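Lurkness 论坛 » 双臂遥操作 » 数据采集

装袋任务录到怀疑人生,进来聊聊

楼主:saavedra_17
Andura 这批示教数据,任务就一句话:从橙色箱子里拿果蔬,装进透明袋。听起来三岁小孩都会,我录了一下午,袋口跟我有仇。

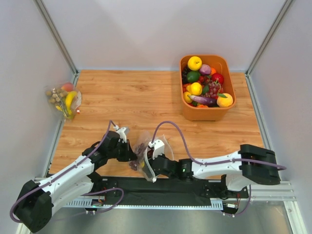
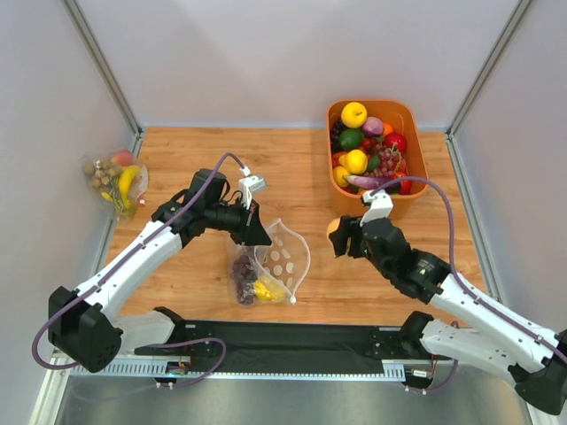

目前攒了2,232条,按现在的标准能留多少我不敢算。主要纠结一点:左爪撑袋口时滑脱再重新夹的,算失败还是算好样本?

2楼:葡萄终结者
算失败,删。模型学东西很快,学坏更快。你喂它手抖,它就给你抖得很有风格。

3楼:Hema Ramasamy
不同意楼上。全留顺利的,上机袋口一歪它就傻站着。滑脱后自己救回来的那段最值钱,我这边特意留了32条,单独打标签。

4楼:葡萄终结者
32条就敢说最值钱,佩服。

5楼:Hema Ramasamy
总比你那20条完美示教强,换个袋子就不会了。

6楼:Kumaresan
两位去隔壁吵。楼主先看看袋子每次摆的位置变不变,还有箱子里果蔬重新堆过没有。我在 Grotstead 项目吃过亏,茄子一直横在最前面,最后策略学会的是“先绕开茄子”。

7楼:saavedra_17
……我去翻了一下,茄子确实没怎么挪过窝。

8楼:路过的标注员
求各位统一一下叫法,同一颗黄果子,标签里有苹果、梨、“黄球”三种写法。“黄球”是谁写的请自首。

9楼:saavedra_17
是我。晚上九点以后它就是黄球。
回到正题,打算这样:救回来的留着另打标签,掉桌上没捡的删,每录17条把箱子重新倒一遍。3楼的标签格式能发我一份吗?

10楼:Hema Ramasamy
私信了。字段名别改,上次有人改成拼音,我找了两天。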